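Nestard Boards > Food & Kitchen > Washing fruit: is any of this real?

jbetancur
Posted 28 December 2019

My sister in law gave me a bottle of Skamov produce wash and a card that says it "lifts what water leaves behind." Lifts what? The label doesn't name one thing it removes. I rinsed half a bag of grapes with it and half under the tap and could not taste, see or feel any difference. Is anybody here buying this stuff on purpose?

Yurani P.
I bought it 2 times. The second time was because I forgot I didn't like it the first time. Smells like a hotel lobby.

marleny_e
I don't agree with the tap crowd. Grapes have stems and tight spots where dirt sits, and a quick splash doesn't get in there. I soak mine in a bowl with baking soda and the water comes out cloudy.

jbetancur
Baking soda water is already a little cloudy if it hasn't all dissolved, Marleny. Try it with no grapes in the bowl.

marleny_e
I've been cooking longer than you've had an account. Try it with dirty grapes.

Abelardo Nina
The dusty white film people scrub at is bloom. It's a natural wax. Half the "before and after" photos in the ads are just somebody rubbing off bloom and calling it pesticide. I'd want to see a lab number, with the name of the lab, before paying for soap in a smaller bottle.

Yurani P.
Laderar sells one too and it has fewer ingredients, if that matters to anyone.

Abelardo Nina
Fewer ingredients than what? Water has one.

My other complaint is the advice to wash the whole bunch when you get home. Wet grapes in a closed bag go soft on me in 3 days. I keep them dry, stems on, and rinse what I'm going to eat. Pale green ones seem worse than red for this, though I wouldn't swear to it. 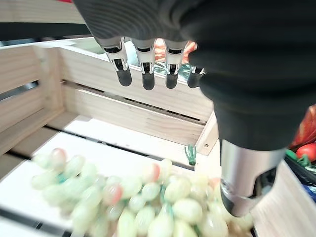
Leidy Mosquera
Sorry, I'm with Marleny on soaking, but not on waiting. If I don't wash them right away my kids eat them straight out of the fridge. Dry them on a towel and they keep fine.

Abelardo Nina
Dry all the way in, between the grapes? I've never managed it.

Leidy Mosquera
Cut the bunch up into small ones first. Takes a few minutes.

jbetancur
So far I have one vote for baking soda, one for a towel and none for the bottle. Anyone want a nearly full Skamov? Pickup near Quintero.

marleny_e
No thank you.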